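杜罗州选举事务局公布地方议会补选安排 候选人登记工作即日启动
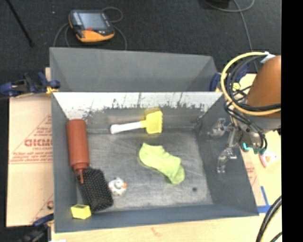 杜罗（Durow），1/13/20——杜罗州选举事务局今日发布公告，正式公布埃莫（Emo）选区州议会议员补选的工作安排，并对候选人登记、选民名册核对、竞选经费申报及投票站设置等事项作出规定。补选投票定于今年10月举行，具体日期将由选举事务局另行公告。

埃莫选区议席自去年年底出缺。依照州选举条例，选举事务局在收到州议会秘书处的书面通知后，应当启动补选程序。事务局在公告中表示，本次补选将沿用上一届州议会选举划定的选区边界，不作调整；当选议员的任期至本届州议会届满为止。

一、候选人登记

公告规定，凡在埃莫选区内连续居住满一年、年满法定年龄且未被剥夺政治权利的选民，均可由已注册政党提名参选，或以独立候选人身份参选。政党提名的候选人须提交由该党州级机构签署的提名书原件。同一政党出现两份以上提名书时，事务局以该党在登记机关备案的授权签署人所签文件为准，不介入党内争议的裁定。

独立候选人须取得100名本选区登记选民的联署。联署人应当亲笔签名，并填写选民证号码。同一选民为多名候选人联署的，仅以最先提交的一份为有效。

候选人须就其出生地、籍贯、学历及任职经历作出书面声明，并附相关证明文件的副本。声明内容将在事务局公告栏张贴，供选民查阅。任何登记选民对声明内容有异议的，可在张贴之日起30日内以书面形式提出，并列明理由和依据。事务局收到异议后，将转送有关候选人答复，必要时移交选举法庭审理。匿名异议不予受理。

二、选民名册与投票站

本次补选共设投票站189处，分布于埃莫镇、马加古拉（Magagula）及周边各乡。其中马加古拉地区的部分投票站因原址校舍修缮，将迁至邻近公共建筑，新址以事务局随后张贴的名单为准。选民应当在其登记地址所属的投票站投票，不得跨站投票。

选民名册将在各乡公所公开陈列。选民如发现本人姓名遗漏、地址有误，或名册中载有已故、已迁出人员，可持有效身份证件向所在乡公所申请更正。乡公所应当当场出具收件回执，并于每周末将更正申请汇总报送事务局。因迁居而需变更投票站的选民，应同时提交新住址的居住证明。

行动不便的选民可申请由一名亲属或监护人陪同投票。陪同人须在投票站登记姓名，且不得为候选人、候选人代理人或政党工作人员。

三、竞选活动与经费申报

竞选活动期自候选人名单正式公布之日起，至投票日前一日零时止。在此期间，各候选人举行集会或游行，应当事先向当地警署报备时间、地点及路线。两名以上候选人申请在同一时间使用同一场地的，以报备先后为序。

各候选人须设立专用账户，所有竞选收支均应经由该账户办理，并在投票结束后提交收支明细表及凭证。逾期未提交的，事务局将依法公布其姓名，并可向选举法庭提出处罚申请。任何候选人不得接受境外机构或匿名来源的捐款。

公告同时要求州内广播电台、电视台在安排候选人访谈和辩论节目时给予各方同等机会，并保存节目录音录像，以备查验。

四、选举物资与监督

选票印制、票箱运输及仓储服务由雷西科（Resico）公司承担。该公司经公开招标程序中选，合同文本可在事务局档案室查阅。选票自印制完成至送达投票站期间，各政党及独立候选人均可指派一名代表随同监督，代表名单须提前报事务局备案。

国内观察团体和新闻机构可向事务局申请观察证或采访证。持证人员可进入投票站和计票场所，但不得询问选民的投票选择，不得妨碍工作人员履行职责。各投票站计票结果应当在计票结束后当场宣读，并张贴于站外显著位置。

选举事务局促请各政党、候选人及其支持者遵守法律，在竞选期间保持克制，避免以族群、宗教或地域出身为由进行攻击。对暴力、贿选及恐吓选民的行为，事务局将配合警方和检察机关依法追究。

提名表格、联署表格及候选人指引自即日起可在选举事务局总部及埃莫、马加古拉两处办事处免费领取。

新闻联络
杜罗州选举事务局 新闻与公众联络处
办公时间：工作日上午至下午，公众假期除外

（完）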